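Solent store adds packing counter for mixed produce

22 Jul 2022

The Zismont grocery store in Solent has opened a self-service packing counter next to its fruit section, manager Zineb Zaki said. The counter replaces two checkout lanes that closed in March.

Shoppers can sort loose fruit into baskets before moving it to their own bags. Some 284 customers used the counter in its first 10 days, according to the store. Paper sacks are no longer supplied there.

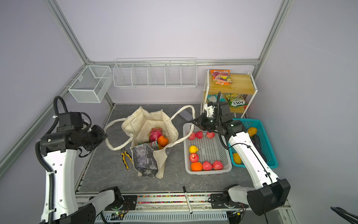
Retail / Packing
A cream canvas tote with long handles holds a pink dragon fruit and a small can, next to a white perforated basket of imitation fruit.

Benoît Royer of Citine, the firm that fitted the counter, said a second unit is planned.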